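Minarside Tableware Rental: Frequently Asked Questions

How far ahead should I book?
Two weeks is enough for most orders. For June, book earlier if you can. Weddings take up most of our stock that month.

Is there a minimum order?
Yes, 26 pieces. Trays, bowls and cake stands all count toward it, in any mix.

Do I have to wash everything before it goes back?
No. Scrape off the food, rinse if you have a sink handy, and put the pieces back in the crates they came in. Washing is included in the price.

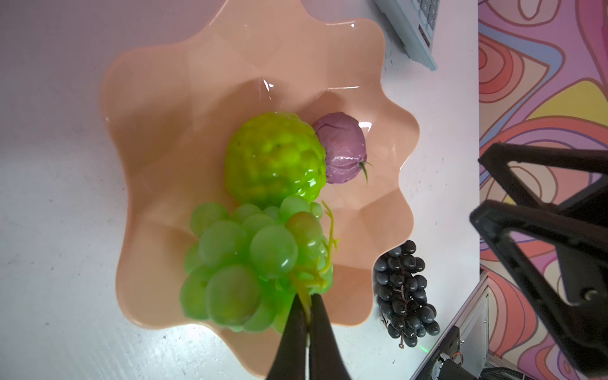 What if something breaks?
Tell us when you return the order. We charge the replacement cost listed on your invoice. Small chips on the underside are not charged.

Do you deliver?
We deliver in Plakham and Gonach. Outside those towns you can pick up from the Fahmy Road warehouse – bring your order number and a photo ID. Delivery drivers leave crates at ground level only.

Can I change the order after paying?
You can add pieces up to 2 days before pickup if we have them. Removing pieces that late does not change the price.

Can I see the pieces first?
Yes, by appointment. Ask for Hajar Mansour or Deividas Org at the warehouse desk.

How do I get my deposit back?
It goes back to the card you paid with once the crates have been checked in. Cash deposits are returned at the desk.

Prices and terms last updated 10/21/23.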